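Features > Technology > Robots at Home

The last basket of washing

Whether a machine can put away the laundry depends a good deal on what you count as putting away. A machine that folds one clean T-shirt, laid flat on a white table under good lamps, has existed in one form or another for years. A machine that will take a heap of mixed clothes off the bed and leave it sorted and folded does not yet exist in any form you can buy.

I spent part of August visiting people who are trying to close that gap. The first stop was Prarthorpe, where a small firm called Sorkero has been working on cloth since it gave up on dishes. Dishes, the engineers there told me, were the easier job. A plate keeps its shape when you pick it up. You can measure it once and be fairly sure of it afterwards. A jumper has a different shape every time it is put down, and half of it is usually hidden under the other half.

Sorkero's test machine has two arms and stands at a fixed bench. When I watched, it was folding hand towels. It found a corner, pinched it, lifted, looked for the second corner and laid the towel over itself. Most of the towels came out well enough for a cupboard. Then one of the engineers dropped in a child's long-sleeved top, with one sleeve inside out, and the machine turned it over and over until somebody pressed the stop button.

The firm keeps a tally. Its best run so far is 14 mixed garments in a row without help. The target for the next version is 200.

A lot of the skill in folding sits in the fingers, and people are poor at explaining it. Ask someone how they find the shoulder seam of a shirt and they will show you, because they can't say. One way round this is to have a person do the chore holding the same kind of gripper the machine will use. The hands do what they know, and the jaws limit them in the way the machine will be limited.
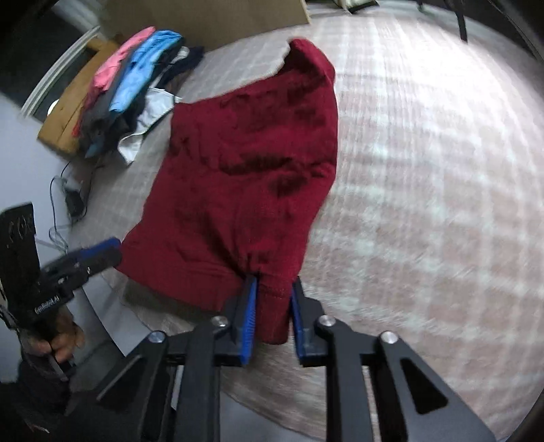
Two hand-held grippers at work on a dark red garment, with more clothes piled beside it.

I tried a pair myself, on a bath towel, and was slow. You lose the feel of the cloth straight away. With bare fingers I can tell one layer from two without thinking about it. Through the grippers I had to look, and twice I picked up both layers and had to start again. It gave me more sympathy for the machine at the bench.

At Plurnberg, a laundry that washes for hotels and care homes, the question is more practical. The works handles 800 kilos on an ordinary morning. Sheets already go through a feeder and a folding line, and have done for a long time. Staff clip the corners on by hand and the rollers do the rest. What comes back from the care homes is another matter. Cardigans, nightdresses and socks are all folded by people at long tables.

The manager has looked at robot arms from Lemaire, which sells them mainly for packing work. One was lent to the laundry for a trial. It moved folded stacks from the table to the trolley very reliably and is still doing so. It was never asked to fold a cardigan. A good folder at Plurnberg gets through 400 pieces in a shift, and the manager saw no point in paying for something that might do a tenth of that.

Other chores are at much the same stage. Floors are fairly well covered, provided they are flat and somebody has picked up the cables. Loading a dishwasher has been shown many times in test kitchens. Making a bed is harder than folding, as the cloth is bigger than the machine's reach.

Sorkero plans to put its next machine in a staff flat above the workshop, with an ordinary bed and an ordinary basket. The engineers expect it to manage towels and pillowcases. Socks will be left in the basket for now.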